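What Happens When Someone Goes Missing?

Most people who go missing are found, and most of them are found soon. A lot of people work on it in the first few hours. This page explains who they are and what they do.

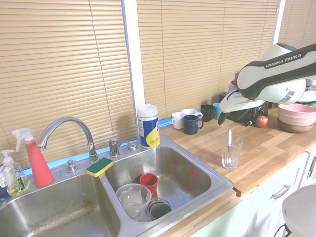 Who calls the police?

Usually it is a family member, a friend or a neighbor. Maybe Grandpa went for a walk and did not come home for lunch. Maybe a child was supposed to be at a friend's house and never got there.

You may have heard that people must wait a whole day before they can report someone missing. You do not have to wait. If you are worried, tell an adult, and the adult can call right away.

What do the police ask?

The person who answers the phone asks a lot of questions. How old is the person? What were they wearing? Where were they last seen, and at what time? Do they take medicine? Do they have a favorite place to go?

The place where someone was last seen has a name. Searchers call it the "last known point." They mark it on a map and begin there.

Who goes out to look?

Police officers go first. They check the person's home, even if the family has already looked. Small children sometimes fall asleep in closets, under beds or behind the couch.

If the person is not at home, a search and rescue team may be called. In the town of Plillmont, the team has 30 members. Hongmei Duan is the team leader. She works at a bank during the week and keeps her boots and radio in the trunk of her car.

"We split the map into pieces," she says. "Each group gets one piece and searches only that piece. When they finish, I color it in."

One piece might be a park. Another might be a creek and the path next to it. The groups walk slowly in a line and call the person's name. Then they stop and listen. Listening is a big part of the job.

How do dogs help?

Every person has their own smell, and dogs can follow it much better than we can. Some dogs keep their noses to the ground and follow one person's trail. Others sniff the air for any person nearby.

Davoud Rezaei trains a search dog named Trikden. A handler gives a trailing dog something to smell first, such as a sock or a pillowcase that belongs to the missing person. Trikden has been training for 3 years and still practices every week.

What about helicopters and drones?

From the air, you can see a large area quickly. Some helicopters and drones carry a camera that shows heat. A warm person can show up as a bright shape on the screen, even at night. Thick trees can block the view, so people on the ground are still needed.

Can neighbors help?

Yes. Neighbors can check their own yards, sheds and garages. They can look at their doorbell cameras. If they want to join the search, they should ask the police first. Too many people walking around can cover up footprints and confuse the dogs.

What if you get lost?

Stop walking and stay in one place. It is easier to find someone who is not moving.

If you are in the woods, stay near a tree. If you have a whistle, blow it 3 times, wait, and blow again.

Answer when people call your name, even if you do not know them. Searchers may be strangers, but they are there to help. You are not in trouble.

If you are in a store, go to a worker at the cash register and say that you are lost.

Words to know

Handler: a person who trains and works with a dog.

Last known point: the last place where someone was seen for sure.

Search and rescue: a team that looks for lost people and helps them.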